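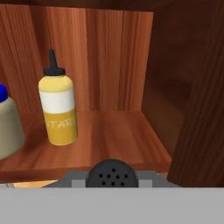
*Mustard on the cupboard shelf, in the simulator, gripper down at the bottom.*

# What we're buying for Clatdale (and what we're not, yet)

So this is the little gallery page I promised everyone back in February, when the budget for the Clatdale kitchen bench got knocked down and I had to redo the whole shopping list. Only the one picture so far! More will go up under it as I get the other shelf layouts rendered.

I'm planning the cupboard jobs in simulation before we spend real money on an arm. The Prindov quote came in at $2,000 for a month's hire, and the Florkix one was $836 but without a wrist camera (which is another $900, so do the math before you get excited).

Things I keep going back to this view for:

- How close a gripper has to get to a shelf before the side wall and that post on the right become a worry. I want a slimmer hand priced too.
- Tall, skinny nozzles. I've set aside some $145 for spare finger pads, colour to be decided.
- Neighbours. There's a blue-capped container just left of the mustard, and I'd like reach to spare.

Strömberg still owes me a price on mounting plates.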